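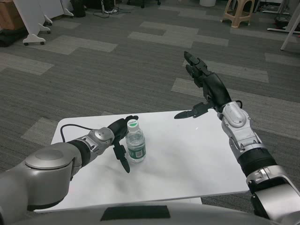
Whose Great-Grandmother Is That, Anyway? An Afternoon with Phyllis Marsden

Phyllis Marsden would like it known that she has never met a famous person. She once stood behind a weatherman at a pharmacy. She does, however, know what 1171 actors' grandparents did for a living, and in a good many cases how badly the census taker spelled their names.

Marsden runs Sistgate, a website that lists the family backgrounds of film and television performers, one page apiece. Each page starts with a place of birth and then goes backward until the paper runs out. She began it after she retired from a county records office, where she had spent her working life telling other people they couldn't take the books home.

"I was watching one of those hospital shows with my sister, and she said the surgeon had to be Greek," Marsden says. "I said he looked Welsh to me. We both wanted to be right, so I went and looked it up. He was mostly from Ohio. It took me four months to get him out of Ohio."

The surgeon was played by Markos Kyriakidis, so her sister had a point. His father's father did come from Greece, by way of a shoe repair shop in Toledo. The other three-quarters is farmers named Dedlow, who arrived, bought land and apparently never left it, even to get married. "Lots of cousins," Marsden says. "I draw those pages with a ruler."

I ask whether actors mind. Most have never noticed, she thinks. Kyriakidis wrote once, through an assistant, to ask that his year of birth be taken down. She offered to take down the Dedlows instead and didn't hear back.

The trouble with publicists

A studio biography, in Marsden's view, is a form of light fiction. She keeps a folder of claims she has been asked to believe: two Russian princesses, a pirate, and a Cherokee grandmother who turned up in the records as a Lutheran from Bremen.

"Everybody's family has a story," she says. "The story is usually that we used to be richer. I have yet to see a publicist announce that somebody's people were medium."

The page that gets the most mail belongs to Evaristo Meléndez, the lead in a long-running police drama. His official biography had him descended on his mother's side from French nobility, the Sarniers. Marsden found the Sarniers in August, on a reel of church microfilm that ran to 715 frames, most of them out of focus. They were from France, at least. They made barrels.

His mother's other line, Tlapale, was the one she wanted to talk about. It goes back through one parish in Puebla further than anything else on the site, baptism by baptism, with a godparent named every time. "You couldn't ask for nicer records. And the publicity people had left it out to make room for the barrels."

Meléndez's fans took the news hard. There are 552 comments under the page, and Marsden has read them all, including the long one in capital letters. 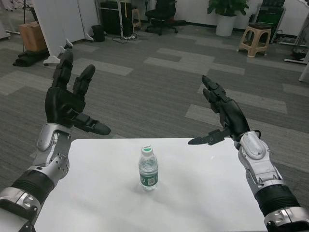 Cards first, then the computer

Sistgate is kept up by three people. Do-yoon Oh handles the Korean family registers and the website itself, two jobs he describes as equally unlikely to thank him. Pendo Barasa, who teaches history in the mornings, checks every page before it goes up and sends a fair number back.

"Phyllis falls in love with people," Barasa tells me. "She'll have a man with the right name in the right town, and she wants it to be him. I'm the one who points out that he would have been six at the time of the wedding."

Marsden doesn't dispute this. She still works on index cards, one to an ancestor, and has 2578 of them in what used to be a recipe cabinet. Oh has offered to scan the lot. He makes the offer every year and she tells him she'll think about it, and then she buys more cards.

The rules of the house are strict. A page needs a document for every generation, or the line stops there with the word "unknown." Family stories are allowed in, but only in their own paragraph at the bottom, which Oh calls the attic. Faces don't count as evidence, and neither does anything an actor said on a talk show.

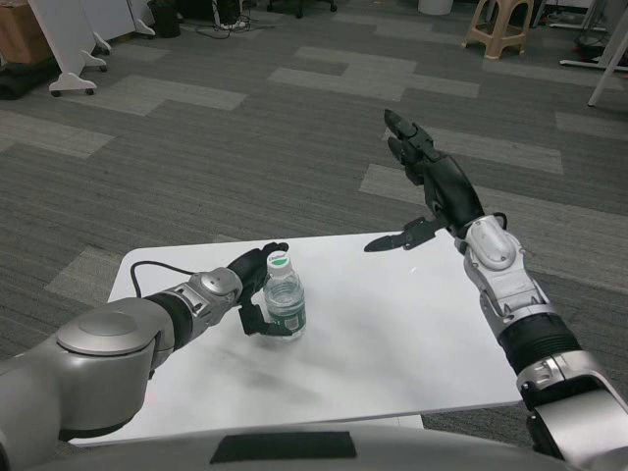 What about DNA results, now that half of Hollywood has spat in a tube? Marsden pulls a face. She'll print them if the actor has made them public, but she doesn't care for the percentages.

"Twelve percent Scandinavian. Fine. Which one was he? What was his name, did he owe anybody money?" She has started a card for him all the same, and it's blank except for a question mark.

She is working now on a sitcom actress whose grandfather had three surnames, all of them on signed documents, and two wives who seem to have been unaware of each other. Barasa has sent it back twice. Oh would like it finished because the page title keeps changing and it's breaking his links.

Before I go, Marsden asks where my own people are from. I tell her what my uncle always said about the sea captain. She writes the captain's name on a card, very politely, and puts it in the back of the cabinet.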